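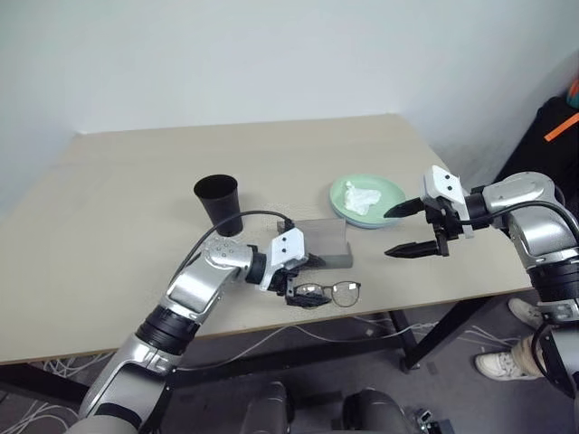 The Case Against the Clear Surface

My town library has a whole shelf on decluttering now. I counted 18 books on it in November, which struck me as a lot of clutter for one shelf. I've read four of them, and I came away less convinced each time.

The pitch barely changes from book to book. Your house is full, your mind is full, and if you empty the first you will empty the second. Get everything off the kitchen table. Get everything off the dresser. Live with bare surfaces for a month and you'll sleep better, cook more and stop fighting with your spouse. I tried it for a month. I slept the same and I couldn't find the scissors.

What bothers me is how rarely anyone asks who this advice works for. A clear table is easy if you have a second table, or a closet behind it, or a basement. In the apartment I rented in Pramiswood there was one flat surface that wasn't the stove or the floor. We ate on it, paid bills on it, and fixed a lamp on it one whole winter. A cup got left out, somebody's glasses got left out, a plate stayed there until the next meal. I don't remember being unhappy about any of this. I remember being unhappy about the rent.

Then there is the money. Skarano, the storage chain out by the highway, opened a second building in Darkmont last spring, and the sign out front says 3776 units. Who fills them? Some of it must be people between homes, or people whose parents have died. But I know at least two households that cleared their living rooms after a weekend seminar and now pay every month to keep the results in a metal box. The stuff didn't leave. It moved six miles and started costing them 50 dollars.

I'll grant the other side something. My aunt's house in Ellis got to the point where you had to turn sideways in the hall, and it was dangerous, and clearing it out was the right thing to do. There is a kind of mess that hurts people. The books love to start with a house like that and then, a few pages later, they're talking about your spice rack as if it were the same problem. It isn't, and I think the authors know it.

I also don't trust the before-and-after stories. The after is always told on the day the work is finished. I'd like to hear from the same family on a Saturday two years later, around dinner time, with the mail in and homework going. My guess is that the table has things on it again and they've stopped noticing, same as the rest of us.

Throw out what's broken, if you like. Give away the coats. But when a book tells me that a bare countertop will change my character, I want to see some proof – and so far all I've been offered is a list of bins to buy.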